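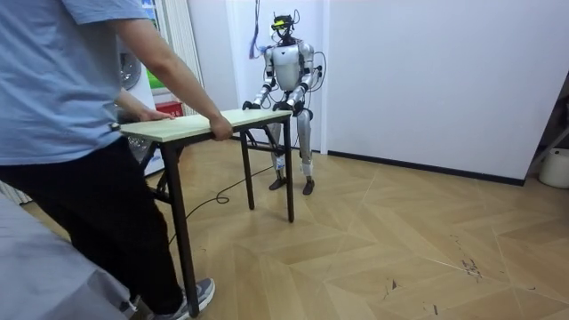
Figure 4-1. Folding table, held at both ends.

4. Building and relaxing a membrane box

Section 4 covers the steps from an empty project to a relaxed lipid membrane in water, ready for a particle to be added. It assumes that Prellico is installed, that your license file has been read, and that the Ccori bead library shows up under Settings > Libraries. If the library is missing, go back to Section 2.

4.1 Create the project

1. Open Prellico and choose File > New > Membrane.
2. Type a project name. Use letters, digits and underscores only. Names with spaces are accepted here but will fail later when the job is sent to Ridel.
3. Under Bead Library, select Ccori. Leave the mapping at its default unless you have your own mapping file.
4. Click Create. The project folder opens in the left panel with three empty subfolders: build, relax and run.

Note: The mapping can't be changed once a box has been built. To use another mapping, start a new project.

4.2 Build the membrane

1. Right-click the build folder and choose Add Bilayer.
2. Enter the number of lipids per leaflet. The default is 200, a good size for a first test.
3. Choose the lipid type for each leaflet. To make both the same, check Mirror.
4. Set the water layer thickness. It applies to each side of the membrane, so the box grows by twice the value you enter.
5. Click Build. Progress is shown in the status bar.
6. When the build is done, open the box in Wirine and turn it slowly on all three axes. Look for lipids lying flat in the middle of the membrane and for water beads trapped between the tails.

Caution: Don't delete trapped water beads by hand in Wirine. The viewer changes the coordinate file but leaves the bead count in the topology file alone, and the run will stop at the first step. Use Build > Clean Core, which updates both files.

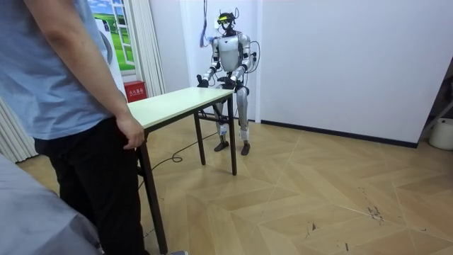 One user wrote to us that Clean Core had removed beads from the headgroup region as well, and asked that the manual give the cutoff to use for thin membranes. The default cutoff is meant for lipids with four or more tail beads. For shorter lipids, open the Clean Core dialog, uncheck Auto, and lower the cutoff one notch at a time, checking the preview before you click Apply. The preview marks the beads to be removed in orange.

4.3 Relax the box

Relaxation has two stages. The first pushes overlapping beads apart and the second lets the box find its size under pressure control.

1. Right-click the relax folder and choose Add Stage > Minimize. Set the step limit to 700.
2. Add a second stage of type Pressure. Choose Semi-isotropic coupling – the membrane plane and its normal must be free to scale separately.
3. Set the temperature. It has to be above the gel transition of every lipid in the box.
4. Click Check. Fix anything listed in red. Items in yellow are warnings and can be left.
5. Click Send to Ridel and pick a queue. A small box doesn't gain anything from more than one node. 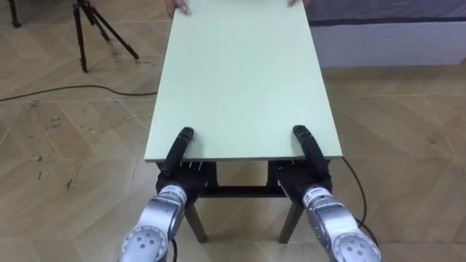
6. Wait for the job to show Finished, then click Fetch. Files are copied to the relax folder and the old ones are kept with the ending .bak.
7. Open Plots > Area per Lipid. The curve should level off well before the end of the stage. If it's still drifting, right-click the stage and choose Extend.

Note: Times in the plot are simulation times with no scaling for the smoother coarse-grain energy surface. Keep this in mind when comparing diffusion with all-atom data.

4.4 Messages you may see

Error 54: Bead type not in library. The mapping file uses a bead name that Ccori doesn't have. Check for upper and lower case.

Error 77: Box too small for cutoff. The box has shrunk below twice the interaction cutoff. Go back to 4.2 and rebuild with more lipids or a thicker water layer.

Warning: Leaflets unequal. Appears when the two leaflets have different lipid counts. Ignore it if you set them that way on purpose.

To add a particle to the relaxed box, continue with Section 5.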